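Sterkar evening reflections, README
November
By Vasanthi Bepari

What this is

Short written reflections from people doing the Sterkar evening practice. One question a night, answer in your own words, stop when you've stopped. We collected them so facilitators could read across a whole group and so anyone who's curious about how people talk to themselves at 9 pm has something better than a quote card to go on.

1,000 entries, English only. Spelling left as the writers had it. Please don't fix it.

Files

entries.csv — the main one
questions.txt — the evening questions, one per line, same order as the course booklet
withdrawn.txt — entry ids pulled at the writer's request. Check it before you publish anything, and check it again after
notes/ — Szu-yu Hsiao's reading notes, handwritten and then typed up, so a bit patchy

Columns in entries.csv

entry_id — a number, means nothing
question_id — matches the line in questions.txt
body — the reflection itself. Capped at 200 words in the form, and a few people clearly ran into the cap mid thought
mood_before, mood_after — one word each, free choice. "fine" is by far the favourite and tells you very little
practice — sitting, walking, breath, or blank. Blank means they skipped it or didn't say, we can't tell which

Where it came from

Three groups. Kirard (in person, church hall), Madico (online) and the Bepari home circle, which is my mum's lounge room. 200 entries from the home circle, the rest split unevenly between the other two. Everybody ticked the sharing box, and was asked a second time at the end of the course. Names, suburbs, workplaces and kids' names taken out by hand. Elvia Ocampo did most of it and I did the leftovers.

If you find a name we missed, email, don't open an issue with the name in it.

Things to know before you use it

Self selected, obviously. People who hated the course stopped writing, so the later questions look sunnier than they should. Don't read mood_after minus mood_before as proof of anything.

Question four ("What did you defend today that didn't need defending?") got rewritten halfway through. Older wording asked about "ego" and people wrote little lectures instead of answers. Both versions carry the same id, sorry, will split them next release.

Religious language stays in. Howard Wainwright wanted it tagged, we ran out of evenings. Same for swearing.

Some entries are about grief and a few are about drinking. No warnings column yet. Go gently if your reading these to a group.
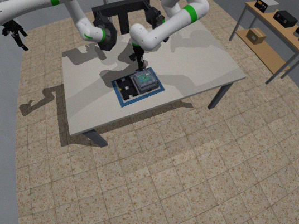
Two arms and the grey table, left gripper open.

Not for

Diagnosing anyone. Training a chatbot to hand out life advice. Printing lines on mugs, which has come up twice.

Changes

v3 — removed duplicate rows from the Madico export, mostly people hitting submit twice
v2 — added practice column
v1 — first 200 entries, Kirard only

To do

- split question four
- Asanka Seneviratne is translating the booklet into Sinhala, questions first and then the intro
- decide what to do with entries that are just a full stop. I like them. Szu-yu thinks they're typos
- write a propper licence. For now: study groups and research fine, selling no, ask if unsure

Questions to me. Evenings are best, after 7 pm, and I'm slow in exam season.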